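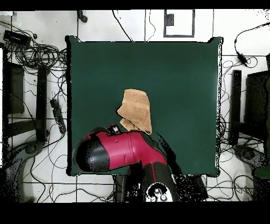 *A tan cloth on the green table.*

## Our email list just passed 600!

We did it - 600 people now get the Susthorpe Makers' Market email, up from 25 when Fiifi Antwi sent the very first one from his kitchen. Thank you to everyone who forwarded it to a friend!

The big change this spring was the subject line. Fiifi used to write "Market News" every single time (sorry, Fiifi), and now each one names a stall and something you can buy there. The Quartey bread issue got more replies than any we've ever sent, and most of them were asking about the rye.

Iddrisu Mensah is running a free session on Monday for stallholders who want to start a list of their own. He'll cover sign-up cards, welcome emails and how often to write, and there will be plenty of time for questions - bring your laptop if you have one. We have room for five more people, so reply to this email with your stall name and I'll put you down.

Next issue: Flinis candles, and the new Saturday hours.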